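Adding memory to an old rack server and where to put all the bits?

Asked by Andri Holzer, Jan 26, 2019
1321 views

Hi all, first post here so be gentle! I bought a used rack server from a guy in Hotau back in November (paid 450 for it, which my wife still brings up) and it has been sitting in the laundry room ever since because I was scared to open it. Well, last weekend I finally got the lid off and now I have two problems.

First one is the memory. It came with a few sticks in and I have a bag of matching ones to add, but the slots are packed in so tight that I can barely get a finger between them. The ones closest to the processor are the worst. I pushed one stick down until it felt like it wasn't going any further, chickened out, took it out again, and now I don't trust myself. How hard are you really supposed to push? And do I need to touch the processor at all? It has that metal frame over it with the lever and I would much rather leave it alone.

Second problem is the bench. I'm working on a folding table and every screw I take out ends up on the floor or under the case. I've been looking at building a proper back wall out of aluminum profiles (the kind with the grooves) and hanging something on it, trays or a panel or whatever. Is that overkill for someone who is going to open a server maybe twice a year? I do like the look of it, I'll admit.

Oh, and the lid is now sticky when it slides. It wasn't before. Any ideas welcome.

Andri Kaufmann
38 people found this helpful

Hello fellow Andri! Not overkill at all, and I say this as someone who did the folding table thing for years and once lost a standoff in a shag rug.

Memory first. It takes more push than you think, but the push has to be even. Open the clips at both ends, line up the notch in the stick with the bump in the slot, and set the stick in straight before you press. Then one thumb on each end and go down together. The clips should come up and grab the stick as it seats. If one end is in and the other is sticking up, take the whole thing out and start over - don't lean on the high end, that's how people crack a slot. And if the notch doesn't line up you've got it backwards, turn it around.

Do the slots nearest the processor first while you still have some room, provided your manual's filling order allows for it. That part matters a lot on servers. They can be really picky about which slots get filled, and there's often a chart printed inside the lid. Mine sulked through 11 restarts before I bothered to read it, so learn from me!

Leave the processor alone. If the lever is down and the frame is closed, you have no business in there for a memory job. Power cord out (both of them if you've got two supplies), and touch bare metal on the case before you pick up a stick.

For the bench, I'd go ahead with the profiles. The nice thing is you can loosen a bolt and slide a panel up or across later when you find out you hung it in the wrong place, and you will. A flat board with molded shapes on it is handier than deep trays in my opinion, you see everything at once. Get one that stands up behind the work and doesn't eat into the table, a server takes up way more room than you'd expect with the lid off. I also turn the case so the memory slots are on the side I'm working from. Saves a lot of reaching across. 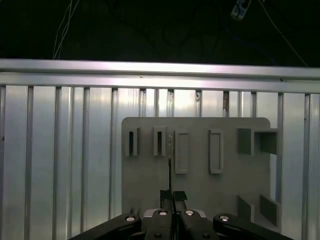
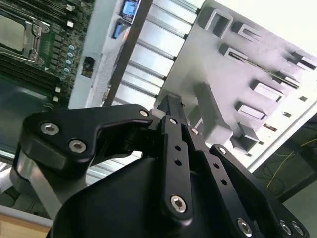 Gray board by the aluminum profiles in the first one, the open server with its processor and black memory slots in the second.

On the profiles themselves, buy them cut to length if the shop will do it. I cut my first lot with a hacksaw and the ends were so crooked that the whole wall leaned. I went to Stöcker for the second lot, they squared the ends for me and it went together in an evening. Get more of the little sliding nuts than you think you need. Some of them have to go into the groove before you close up the corners, and you'll forget two of those and have to take it all apart again. Ask me how I know.

Sticky lid: look for a cable sitting too high. Happens to me all the time after I've had my hands in there.

Plasodance
4 people found this helpful

just use an egg carton for the screws. one hole per screw type. been doing it forever and it cost me nothing

for the memory yeah push harder, its fine

Jerska
9 people found this helpful

I'd be a little careful with "push harder" if the stick isn't lined up yet, but otherwise agree with Andri K.

One thing to add. After you put the new sticks in, go into the setup screen and look at how much memory it says it has before you put the lid back on. If the total comes up short, reseat the last pair you added and check again. Also the first start with new memory can be slow. I mean several minutes of black screen with the fans going like a hair dryer. I pulled the plug on mine the first time thinking I'd killed it, and all it wanted was for me to wait.

Comment from Andri Holzer
It was a cable! Lid slides fine now. Going to do the memory tonight, with the chart this time. The profiles will have to wait until the 450 has been forgiven.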